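Prilel Wool & Delicates Wash
Item no. 183
Sizes: 100 ml, 1000 ml, 3000 ml refill
Scent: Barros (cedar and a little orange peel) or Unscented

Durngate Home > Laundry > Hand Wash & Delicates

We have carried Prilel at Durngate for so long now that it feels a bit like introducing an old friend. It's a gentle liquid wash for wool, silk, lingerie, baby knits, and all those pieces that live at the bottom of the hamper while you work up the nerve to deal with them. It pours like thin honey, makes a modest amount of suds, and rinses out without a fight. If you learned to wash sweaters with a capful of baby shampoo (plenty of us did, and the sweaters mostly lived), you'll find this an easy step up.

There are no brighteners and no bleach in it, and the color comes from nothing at all - it's clear in the Unscented and faintly yellow in the Barros. Both work the same way and cost the same.

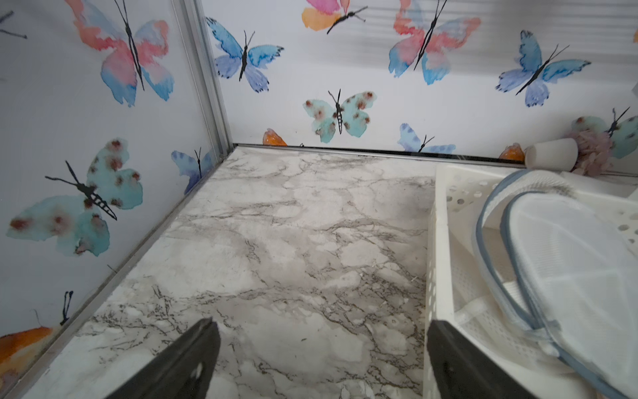 Hand washing takes 5 ml to a sink of cool water, or two capfuls if you're filling a tub for a blanket. Swish the wash through the water before the clothes go in, push them under, and let them sit for fifteen minutes while you do something more fun. Squeeze, don't wring! Then drain and rinse once in water of the same temperature. For lifting a heavy sweater out of the sink we like a white plastic basket with holes in it, along the lines of the one with the marble pattern and the butterfly panels, and you can set it right in the sink to drip for a few minutes before you roll the sweater in a towel. Dry everything flat, away from the radiator, and pull the cuffs and hem back to shape while they're still damp.

In the machine, use 20 ml on the wool or hand wash setting, with the spin turned down as low as your machine will let you. Front loaders are kinder than top loaders with a center post, though we've had good luck with both. Leave out the fabric softener. It coats the fibers, and after a few rounds a nice merino starts to feel like a wet paper bag. If your washer has a drawer with a softener compartment, give that a rinse as well, as there's usually some left over from last time.

A word on stains: dab a drop of Prilel straight onto the spot with a fingertip, wait ten minutes, then wash as usual. It does nicely on collar marks, makeup, salad dressing, and most of what a toddler can spill. It is not much use on red wine or ballpoint ink, and for those we'd send you to a good dry cleaner before we'd sell you another bottle.

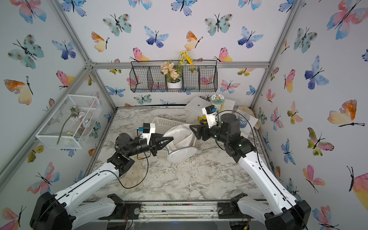 One customer wrote to us in December to say that she had washed her late aunt's angora cardigan in the Unscented, very nervously, after eleven years of keeping it in a drawer. The musty smell was gone after the second wash, she said, and she only wished the cap were easier to grip with wet hands. We passed that along, and the newer 1000 ml bottles have a ridged cap. If you still have one of the smooth ones, the new cap fits the old bottle and we'll happily tuck one in with your next order if you ask at checkout.

Which size to buy? The 100 ml is meant for suitcases and for people who'd like to try the scent first. Most households do well with the 1000 ml, and it stands neatly on a narrow shelf. The 3000 ml refill comes in a soft pouch with a screw spout and is the best value by a good margin, but it's heavy and a little floppy when full, so pour over the sink the first time. Keep it somewhere that doesn't freeze. A pouch that has gone cloudy in a cold garage will usually clear again indoors after a day, with a gentle shake.

For machine washing, small things such as tights, bralettes and baby socks should go into a mesh bag, zipped all the way, with a bit of room to move. Overstuffed bags come out soapy in the middle. Buttons and hooks get fastened first.

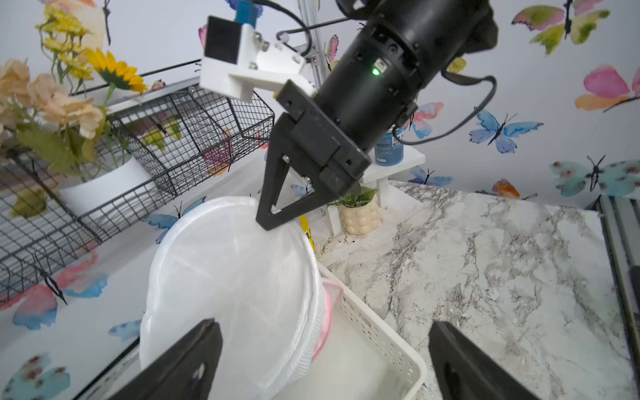
Round white mesh laundry bag, folded and stood on edge in a plastic basket. Basket and bag not included.

Good to know
Suitable for wool, cashmere, silk, angora, down, lace and washable viscose
Not for leather, suede or anything marked dry clean only
Safe for septic systems
Keep out of reach of children
Shelf life after opening: two years

Orders placed before 2 p.m. leave our Vekside warehouse the same afternoon. The 3000 ml refill ships by ground only. Unopened bottles can be returned within 30 days, and if the Barros scent isn't for you, we'll swap an opened 100 ml for the Unscented.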